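Recording a Two-Arm Folding Task
Student Robotics Club – Bench Notes, Part 3

This page covers recording demonstrations of the cloth folding task on the Gukstead bench. It assumes you have finished Part 2 and can move both arms with the leader handles. Members new to the bench should pair with Aitana Mateos or Nicanor Bravo for their first session.

Before you start

Power the arms one at a time, left first. Wait for the Zekorel panel to list every joint before you switch on the second arm. If a joint is missing, power down and reseat the connector at the base.

Run the homing routine with the work surface clear. Keep your hands outside the enclosure until the panel reads READY.

Check the cable slack at each shoulder and wrist. A cable that pulls tight at full reach will shift the wrist angle by a few degrees, and the policy will learn that error along with everything else.

Open all three camera views and confirm that the clocks match. Restart the capture service if any view lags.

Recording an episode

Press the left pedal to start. Pick up the cloth, fold it, set it down and open both grippers. Press the right pedal to stop. An episode may run up to 48 seconds; longer ones are dropped by the Flasedard script when it builds the set. 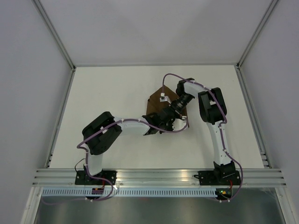
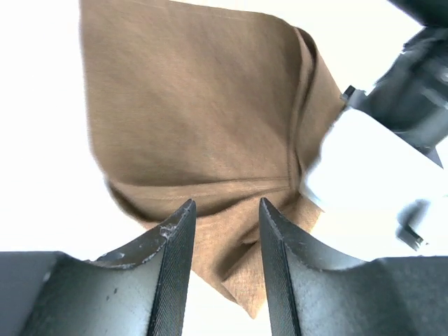
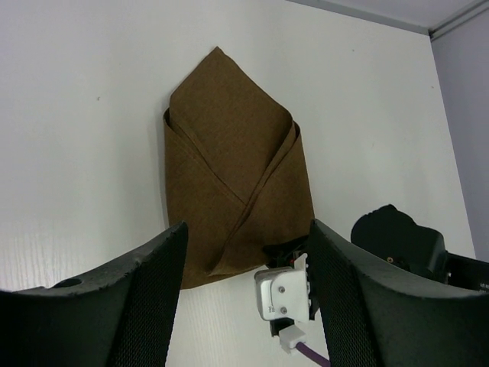
Move at a steady pace. Long pauses are the most common fault in our recordings – the trained policy tends to stall in the same spots. If you need to think, stop the episode, delete it and start over.

Close the fingers only as far as needed to hold the fabric. Setting the grip limit too high overheats the motor and trips the driver. The default in nieto.cfg is 300 and should stay there unless Nicanor has signed off on a change.

When both arms work on the same piece of cloth, let one hold still while the other moves. If both pull at once, the fabric slips and the fold drifts off center.

After each episode

Mark it keep or discard in the Nieto log. Discard it if an arm touched the rail, if the cloth left the work surface, or if you let go of a leader handle.

Shake out the cloth and put it down at a new angle. The starting position should vary from one episode to the next.

Let the motors rest for 2 minutes if the panel shows any joint in yellow.

Shutting down

Send both arms to the park pose, then cut power, right arm first. Copy the session folder to the club drive and check that the file count matches the log. Training the baseline is covered in Part 4.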